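Clunum Tabletop Set, student release
Data card and notes for users

Maintained by the robotics club at Clollville. Contact: Esmaeil Alipour (recording), Jinfeng Du (processing and checks). Last edited Aug 26, 2020.

1. Summary

Clunum is a set of short two-handed recordings made by club members with a pair of hand-held grippers. The club built it as its term project and uses it to train and test small grasping models before the Pisley meet in October. The current release holds 2,243 episodes. One episode is one attempt at one task, from the start tone to the stop tone.

The set is small. It is meant for student work, for trying out loaders and for checking that a training loop runs end to end. It has not been tuned for any one robot arm.

2. Setup

All recording is done standing at one table. The operator holds one gripper in each hand, fingers toward the work. Cables run down to the floor on either side and should be clear of the feet before the start tone. Household objects are set out on the tabletop within easy reach: in the rack tasks, a white wire rack with two shelves goes at the back, with a mug and a lidded jar in front of it.

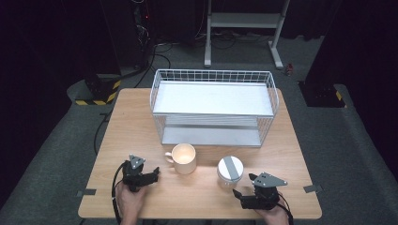 Jinfeng Du asked during review whether the rack should be fixed to the table, given that a rack which slides will change the label of a place task halfway through. The club left it free. An episode in which the rack is pushed out of position stays in the set and gets the flag rack_moved in the index file. Users who want only clean placements can filter on that flag.

3. Tasks

pick_mug: lift the mug by its body or handle, hold, set down.
pick_jar: same, for the jar.
rack_low: move one object to the lower shelf.
rack_high: move one object to the upper shelf.
handover: pass one object from the left gripper to the right.
idle: no object, grippers held over the table.
open_close: no object, fingers cycled at an even pace.

The last two were added late. They are short and dull to record, but the width estimator needs them -- without a clean view of the pads at rest, its zero drifts between sessions.
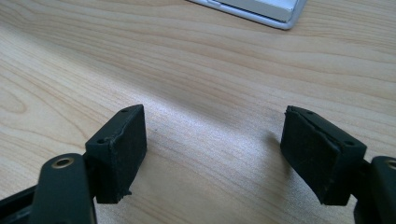
Can the idle episodes be left out of training?
Drop them for policy training and keep them for calibration. The loader option skip_idle does this and leaves open_close alone.

4. Hardware notes

Both grippers follow the Lundgren pattern, a shared design that the club prints and assembles itself. Finger arms are dark plastic with brass rings set into them. Pads are black blocks with two small holes along the top. Pads wear at the corners and pick up dust. Wear is part of the data and has not been edited out, so a model that keys on a sharp pad outline will do worse than one that does not.

If you print your own set, fit the inserts before you mount anything to the plate. Heating an insert with the plate in place has warped two plates so far. Check the screws at the start of each session and again at the break.

Views from the gripper cameras can be blocked when a large object comes close to the lens. Focus is fixed, and near surfaces will look soft.

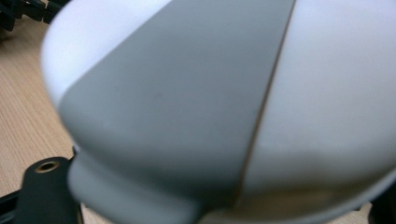 Blocked views are marked near_field in the index. The flag is set by hand, one reviewer per episode, and the rule is simple: if most of the view is taken up by a single surface, the flag goes on. Reviewers did not always agree on what "most" means. Expect some noise in this field and do not use it as a test label.

5. Files

episodes/ -- one folder per episode, numbered from zero
index.csv -- task, operator code, flags, length in seconds
calib/ -- lens and width values, one file per session
tools/ -- loader, viewer, checker

Run the checker once after download. It compares every folder with the index and prints the numbers of any that are missing or short. A short folder is best fetched again; do not pad it.

6. Splits

The test split has 110 episodes. They were picked by session, so no test episode shares a session with a training episode. Operator codes do overlap. Seven members recorded, and holding one out would have left too few handovers to train on. 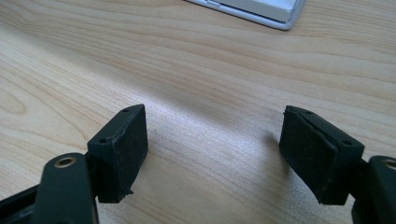

Width values in calib/ are given in millimeters between the inner pad faces. Sessions before the pad change use the old offset, which the loader applies on its own. If you read the files directly, add the value in the offset column yourself.

7. Known problems

Grain and reflected light on the tabletop confuse the marker-free tracker. Turning exposure down helps a little.
Left and right streams can differ by one step at the start of an episode. Trim the first step from both.
The viewer does not close cleanly on older laptops. Stop it from the terminal.
handover has fewer episodes than any other task with objects.

8. Changes and reports

Send corrections to Esmaeil Alipour with the episode number and the flag you think is wrong. Fixed flags go into the next index file, and episode folders keep their numbers.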